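Mogensen off the gate at Plaltham, worth a bet or not?

Harness Racing > Midwest Tracks > General Talk

railbird_dot
Okay, I want to talk about Mogensen, because I watched his last mile at Plaltham three times on the replay and I still can't decide if he's getting good or if he just had a dream trip. Sat second the whole way, tipped out at the head of the stretch, went by like the leader was pulling a plow. Very pretty! But the horse had done nothing for two months before that, and now he's drawn post 7 in a tougher class. The morning line has him at 6-1, and I think I'd want more than that.

Anyone been following him longer than I have?

hubrail_pete
I've bet on him since he was three, so I'm not the one to ask if you want a calm opinion. He's a trotter who hates being rushed. Every bad line on his page is a night when somebody gunned him out of there. Take him back off the gate, let him find his feet, and he'll trot all night for you. The trainer has been saying it for a year and the drivers keep trying to leave with him anyway.

Post 7 might help him, if it makes the driver sit still.

Gemix_fan
Pete, I love you, but post 7 at Plaltham never helped a horse in his life. It's a half-mile track. You take back from out there and you're eighth and last at the quarter with two turns of air to make up. And Gemix is in this race! Gemix will be on the front by the first turn and walk them to the half, and then it's all over.

Yes, I know my user name. I'm still right.

railbird_dot
Ha, well, Gemix is the one I'm scared of. He got away with such a slow half last time that he could have stopped for a sandwich.

What I liked about Mogensen was how he looked in the post parade, though. Ears up, not fighting the bit, none of that head tossing he used to do. I scribbled a note in my program (I keep all of them, there's a shoebox) and when I went back to the ones from October, I had written "hot, washy, no thanks" next to his name two starts in a row. So something has changed with him. New bit? New groom? Somebody's feeding him better? I'd love to know.

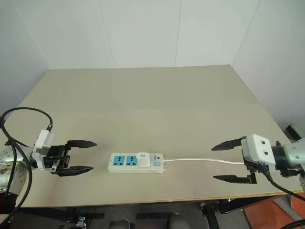

And I do think the last quarter was real. The second and third horses both came back and raced well, so he wasn't beating up on a bad bunch.

slowtrot
They took the shoes off behind. It was on the equipment changes, small print, bottom of the page. Easy to miss.

railbird_dot
Oh for Pete's sake, I missed it completely. Thank you!

hubrail_pete
Shoes and shipping, I'd say both. He used to van down from Flellbridge the afternoon of the race and stand around all evening. Now Drahomíra Kováčik has him, and she brings him in the night before. She's only got 6 head in the barn, so he gets plenty of attention. I talked to her by the paddock fence and she told me he eats up every bite now. A horse who cleans up his feed is half fit already, in my book.

Gemix_fan
All very sweet, and he can eat his dinner in fourth place. I'll take the horse with the speed and the rail.

slowtrot
Gemix broke stride two of his last five. He'll be odds-on. I'm not taking odds-on about a trotter who runs.

Gemix_fan
One of those was interference! Go look at the replay, the horse inside him bears out and they lock wheels. The judges even took the other one down. You can't hold it against him.

slowtrot
I looked. He was off stride before the wheels touched. We'll have to disagree.

barn_cat_lady
Hi all, I mostly read and don't post, but I was there for the Mogensen race. What the replay doesn't show well is how much trotter was left when he passed the wire. The driver was still sitting chilly and he galloped out so far around the turn I thought he was going again. I had $20 on him to win and screamed so loud a man spilled his coffee.

hubrail_pete
Trotted out, I hope, and not galloped!

barn_cat_lady
Yes, yes, trotted out. I grew up with Thoroughbreds, forgive me.

railbird_dot
This is useful, barn cat, thanks, post more! How was the track that night? It looked kind of deep on the inside to me and everything that won seemed to be coming wide.

barn_cat_lady
Two of the early ones wired the field, so I wouldn't say deep. It was windy down the backstretch, though, and he had cover all the way.

Gemix_fan
Cover all the way. My point exactly. Who's giving him cover from post 7?

hubrail_pete
The 6 horse has to go first over, he's no good any other way. Mogensen drops in behind him and follows him right up to your boy's wheel.

slowtrot
Reasonable. The 6 tires badly, though. If he stops at the three-quarters, Mogensen has to go three wide on the last turn. I'd play him underneath in the exacta and pass the win pool at anything less than 8-1.

railbird_dot
I think I'm with slowtrot on the price. I'll watch the board and decide late, probably with a pretzel in my hand. If he's 6-1 at post time I'll do the exacta both ways with Gemix and live with it.

Gemix_fan
She's coming around, folks.

railbird_dot
Both ways, I said! Post time for his race is 8:40, if anybody wants to meet up by the rail near the eighth pole.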